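Desktop Computer Recycling and Parts: Frequently Asked Questions
Kelmendi Computer Reuse, Hondham

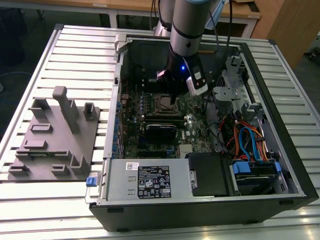

What kinds of computers do you take?
We take desktop towers of any make and age, working or dead. Laptops go to our Valham site. We don't take CRT monitors or printers at either one.

Do I need to remove the hard drive first?
You can, and many people do. If you leave it in, we pull it and shred it. A certificate costs $12 per drive and has to be requested at drop-off.

Can I open the case myself to take out the memory?
Yes. Shut the computer down, unplug it, and hold the power button in for a few seconds. Lay the tower on its side with the removable panel facing up. Memory modules are held by clips at the ends of the slot. Touch bare metal on the case before you touch the board.

Should I open the power supply?
No. It can hold a charge after it has been unplugged. Leave the metal box closed and leave it in the case.

What happens to the parts?
Memory, processors and power supplies that pass testing are sold through our parts counter. Boards that fail go out for metal recovery. Empty cases are sold as scrap steel.

Are used parts covered?
Tested parts can be returned within 9 days with the receipt. Parts from the as-is bins are final sale.

How do I book a business pickup?
Use the Plandeck booking form and choose "bulk desktop." Pickups start at 12 machines. Have them unplugged and on the ground floor. Keyboards and mice can go in one box, cables in another.

Page updated September 10, 2020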